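# Review: Julell Two-Finger Handling Cell

**Reviewed for:** Rotton Display and Hire, props and table styling department
**Date:** 2023-02-12
**Recommendation:** Retain, with conditions

## Background

Rotton supplies artificial fruit, crockery and table settings to showrooms, caterers and theatre companies. The props catalogue holds 2658 items, most of them small, and every item is picked, checked and returned by hand. The department has reported sore wrists and a persistent backlog after the November peak for several years.

Management approved the purchase of one Julell handling cell on a trial basis. The cell consists of an arm, a two-finger gripper with a camera at the wrist, and a control tablet. Quotations were also sought from Jutetti and Uchida. The Jutetti unit required a fixed enclosure that would have closed off half of the packing aisle, and the Uchida unit was not available within the trial period.

## Handling

The gripper closes from two sides on flat black fingers. This suits large, smooth pieces, and the artificial mangoes have become the standard item for training new operators. Grip force is set on the tablet and may be saved for each catalogue line. Staff found the default setting too firm for painted finishes and reduced it during the first week.
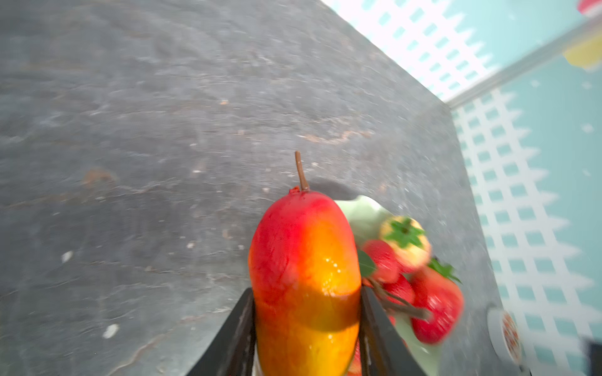 Small clustered pieces remain the principal weakness. Where several fruits are joined on one stem, the arm will frequently lift the whole group or none of it, and an operator must then intervene. The supplier has advised that a narrower finger set is in development. It should not be relied upon in planning.

Glossy surfaces also cause occasional errors under the brighter showroom lamps. Moving the lamps to the side of the bench reduced the problem at no cost.

## Effect on staff

The cell has not removed any position. It has, however, altered the working day, and the department wishes this to be recorded plainly.

Repetitive picking has been reduced for the 2 employees who previously carried most of it. Both now spend the greater part of a shift on inspection, repairs and colour matching. They report less discomfort, and one has asked to be trained in setting up new catalogue lines. Other employees regard the change less favourably. Supervising the arm requires steady attention with little to do, and several described a full shift at the tablet as more tiring than the work it replaced. Rotation was introduced in response and should continue.

Concern was also raised about the pick log, which records each stoppage against the operator signed in at the time. The department considers that this information should be used for maintenance only. Written confirmation from management is outstanding.

## Set-up and upkeep

Installation took one morning. The tablet software is clear, although the help pages are thin and contain several errors in translation. Finger pads are rated by the supplier for 800 hours. Ours were replaced earlier owing to paint residue, and a spare set should be kept on site. Training was completed by all operators within 28 days.

## Conditions of retention

- No operator is to be assigned to the tablet for more than half a shift.
- Clustered and stemmed items are to stay with manual picking until the narrower fingers have been tested here.
- The use of log data is to be settled in writing before a second cell is considered.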